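Refill Shops Deserve a Fair Price

The refill shop in Travden closed in February. I used it for three years, and I think the town let it go too easily.

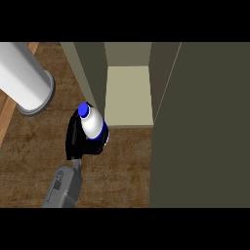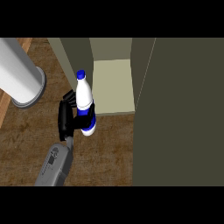 A white bottle in both.

A refill of dish soap cost me 5 dollars there. The supermarket sells a new bottle for less, and the town pays to haul the empties away. That cost never shows up on the shelf. It shows up on the tax bill.

I would put a small deposit on every plastic bottle sold here -- five cents is enough to start. Bergeron did it and kept its shop, which serves some 400 households. Travden could do the same, and the storefront is still for rent.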